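Washing and Drying a Duvet at Home

Check the care label first. Most synthetic duvets can be washed at home, and many down ones can too, but a double needs a big drum. If you have to push hard to close the door, take it to a laundromat.

Look over the seams before washing. A small hole will let filling out into the machine. Close it with a few stitches in plain cotton thread and knot both ends.

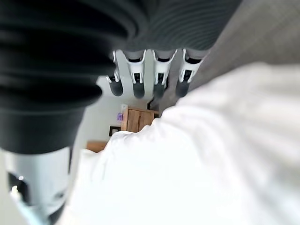 Use half the detergent you would use for a normal load and skip the fabric softener. Wash on a gentle cycle at the temperature on the label, then run a second rinse. Soap left in the filling makes it clump.

Dry on low. Stop the dryer every 60 minutes, pull the duvet out, shake it from each end and put it back the other way around. Two clean tennis balls in the drum help break up lumps. Down can take 5 hours or more. Feel the corners and the middle of each section, and keep going if any part is cool or heavy.

Putting the cover back on is easier with the cover inside out. Reach in, grab the two far corners, take hold of the duvet corners through the fabric and flip the cover down over it. 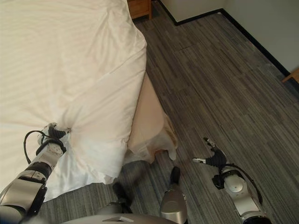

White duvet with a faint tone-on-tone stripe.

Wash the cover with the sheets. The duvet itself needs it once or twice a year. I do ours in June, when it can finish on the line.

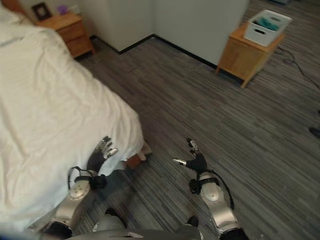 Brisa Camacho writes that she gave up on tennis balls after they left marks on a white duvet, and now uses wool dryer balls. She also leaves hers over a rack for 12 hours before it goes back in the cover.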